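MacKinnon to publish Sundeo, a game of harvests, ledgers and river trade

Zavidbridge, 28th March

MacKinnon, the independent games publisher based in Zavidbridge, has today confirmed that it will publish Sundeo, a single-player farming and trading game from the studio Dostine. The game will be released for home computers later this year, with console versions to follow. A free demonstration version is available from today and contains the whole of the first season.

Sundeo places the player in charge of a small estate on the bank of a slow river. The estate has changed hands several times, its fields have been left to thistle, and its account books do not agree with one another. Over the course of nine seasons the player must bring the land back into use, settle old debts with neighbouring villages and decide which of the former owners' promises ought still to be kept.

The game is played from above, in hand-drawn scenes that change with the weather and the time of year. Each day is divided into morning, afternoon and evening. Mornings are given over to the fields, afternoons to the river market and evenings to the account books, where the player compares entries, corrects mistakes and writes letters to suppliers. There is no combat. A player who runs out of money may continue by letting part of the estate to a tenant, who will then farm it according to his or her own habits and may prove difficult to remove.

Feng-yi Poon, creative director at Dostine, said: "We wanted to make a farming game in which paperwork had some weight. When a player finds that a barrel of seed was paid for twice, that discovery should matter as much as a good crop. The books are where the story of the estate is kept, and we hope people will enjoy reading them as well as filling them in."

The written material in Sundeo is extensive. The estate library holds 123 letters, receipts and notices, all of which may be read in full, and the finished game contains 3,958 lines of spoken and written dialogue. Every villager has a separate memory of the player's dealings. A miller who is paid late in the first season will mention it in the third, and may refuse credit in the fifth if the matter has not been put right.

Trade on the river follows its own timetable. Boats call at the landing stage according to the depth of the water, which rises after rain and falls in dry weather. In a wet spring, heavy barges can reach the estate and carry grain in bulk. In a dry summer, only the smaller boats can pass, and the player may need to sell lighter goods such as honey, dried herbs and cloth. Prices at the market respond to what has been delivered there by other estates as well as by the player.
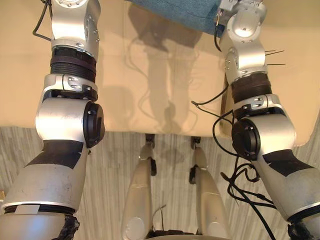
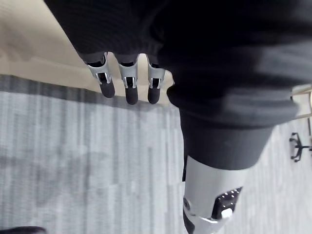

There are 20 crops in the game, each with its own needs as to soil, water and rest. Beans and clover improve the ground for the following year, while flax and cabbage take a good deal out of it. Orchard trees are slow to establish and will not repay their cost until the later seasons, although they cannot be taxed until they bear fruit. Tax is collected once a year by an assessor from the river authority, who walks the boundaries, inspects the barns and asks to see the books. Players may challenge an assessment at a hearing, provided that they can produce the right documents.

The demonstration version covers the first season from the arrival at the estate to the assessor's first visit. Progress made in the demonstration may be carried over to the full game, with the exception of letters left unanswered at the end of the season. Players are advised that these will be treated as unread. The demonstration may be replayed as often as desired, and the names of the villages and the order of the weather will differ each time.

MacKinnon and Dostine have given particular attention to ease of use. All text may be enlarged, and a plain typeface can be chosen in place of the handwritten styles used in the letters. The controls may be reassigned throughout. Spoken lines are subtitled by default, and the colours used to mark soil condition are accompanied by patterns. The length of the working day can be extended or the clock stopped altogether, and neither setting affects the endings that are open to the player.

A spokesperson for MacKinnon said: "Sundeo is a patient and generous piece of work, and it sits very well beside the other strategy and simulation titles in our catalogue. Dostine first showed it to us in February as a single field and a single ledger, and we agreed terms soon afterwards. We are pleased to be able to support the studio through to release and beyond it."

Under the agreement, Dostine will retain ownership of the game and full control over its design. MacKinnon will be responsible for testing, translation, distribution and customer support. The game will be offered in English, French, German and Spanish at release, and further languages will be considered in the light of demand. Both companies have confirmed that Sundeo will be sold as a complete title, with no charges for items within the game.

The music for Sundeo has been written for a small group of string and wind instruments. Separate pieces accompany each season, and a quieter arrangement is heard while the account books are open. The soundtrack will be made available to buy on the day of release.

Notes to editors

Price and exact release date will be announced separately.

Review copies of the full game will be issued ahead of release. Requests should be made in writing to the MacKinnon press office and should state the name of the publication, the intended form of coverage and the preferred language. Requests from individual broadcasters are welcome and will be considered on the same terms.

Interviews with Feng-yi Poon can be arranged by telephone or in person in Zavidbridge. Questions concerning the game's design should be sent to Dostine by way of the MacKinnon press office.

Footage from the demonstration version may be published and broadcast without prior permission. Footage from review copies is subject to the conditions set out in the letter supplied with each copy.

MacKinnon publishes strategy, simulation and puzzle games by independent studios. Dostine is an independent developer, and Sundeo is its first game to be issued through a publisher.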